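The Ambaye Line

The request form had a field marked Justification, limited to 600 characters. Kátia Arruda had used 70 of them on the word "reliability" and its synonyms, and deleted the lot.

Item one was a second hand for the left arm. Item two was a service contract with Dovitz, 3 years, parts included, travel excluded. Item three was a line for consumables, which the finance template filed under Office and which in her case meant bread.

The Dovitz quote expired at noon. The Jimetti quote was cheaper and did not mention calibration anywhere, including the page headed Calibration. She put both into the comparison sheet and gave downtime its own column. Downtime had no supplier, so the sheet priced it at zero. She overwrote the cell by hand and it turned red.

She went back to the bench with the laptop under her arm. The toast run was still open. 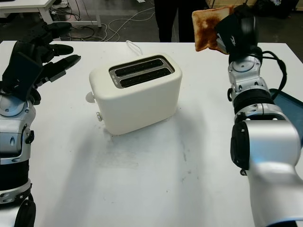 Valquíria Medeiros wanted to know over the phone whether the spare hand could wait until July, and whether anyone had asked Iltuvent about leasing.

Kátia said Iltuvent leased by the quarter, with a minimum of two, and charged for wear at the fingertips. She read out the clause. It ran longer than the warranty.

"And if the hand fails before July?"

"Then the arm does one-handed tasks."

"How many of those are on the Ambaye schedule?"

"Four, out of 20."

Keys clicked at the other end for a while. Valquíria said she could move the service contract into the next period and approve the hand now, provided the bread came off the form and went through petty cash.

Kátia deleted item three. The red cell stayed red. She typed the schedule figures into the Justification field, checked the character count, and sent it at 11:52.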